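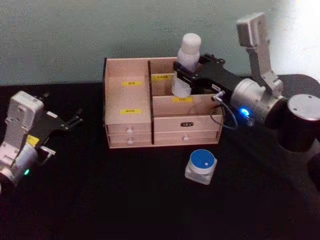
Una lectora me escribió que de qué sirve poner etiquetas si a las dos semanas ya nadie guarda nada en su sitio, y que ella se había rendido en diciembre. ¡Pues la entiendo perfectamente! A mí me pasaba lo mismo hasta que empecé a etiquetar tarde – primero uso el organizador unos 
días sin poner nada, veo dónde acaban las cosas por su cuenta y entonces saco el rollo de etiquetas.

Con los organizadores de madera de sobremesa, de esos con huecos arriba y cajoncitos abajo, hago así: arriba va lo que cojo a diario (tijeras, bolis, la cinta métrica) y en los cajones lo menudo, clips, chinchetas, pilas de botón. El amarillo con letra oscura se lee muy bien sobre madera clara, y me gusta pegar la etiqueta también en el fondo del hueco, así la veo cuando está vacío y sé qué falta.

Palabras cortas, por favor. "Pilas" y ya está, nada de "pilas y cosas eléctricas varias". Y nunca más de 3 tipos de cosas por cajón, que luego hay que volcarlo entero.

Antes de pegar, paso un trapo seco por la madera. Si un cajón roza, froto los cantos con un cabo de vela y corre de maravilla. Las etiquetas que mejor me aguantan son las Gekex; las Talus se me levantaban por las esquinas (igual me tocó un rollo viejo).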